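Home News Features Research Events Subscribe Contact

Teaching by Hand: Inside the Laundry Program at Stemlow

Folding a cloth is among the first household skills a person learns and among the last a machine acquires. Fabric has no fixed shape, and a program written for one shirt seldom serves for the next. At Stemlow, the research laboratory directed by Hultberg, the answer has been to let people do the work first and to record how they do it.

Staff members carry a gripper in one hand and use its two fingers to lift, spread and fold each item. The motion of the tool and the view from its camera are stored together as a single demonstration. By September the laboratory had collected 3534 demonstrations, of which 587 were set aside for testing.
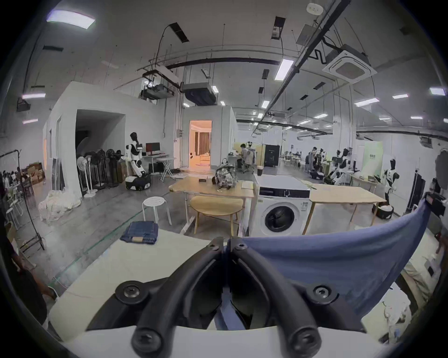 The method places particular demands on the demonstrator. A corner must be taken cleanly, and the hand must move at a pace the robot can later reproduce. New staff members practice on towels for two days before their recordings are accepted. Jeans are introduced later, as the heavier fabric tends to slip at the waistband.

Remote control remains part of the program. Under an arrangement with Plamerard, operators guide a robot from a separate station for tasks that require both arms. These sessions are slower, and 3 hours of operation may yield only a short set of usable recordings.

Triệu, the software group responsible for training, reviews each batch before it is admitted. Demonstrations in which the cloth is dropped are retained and labeled separately. The next series will cover fitted sheets.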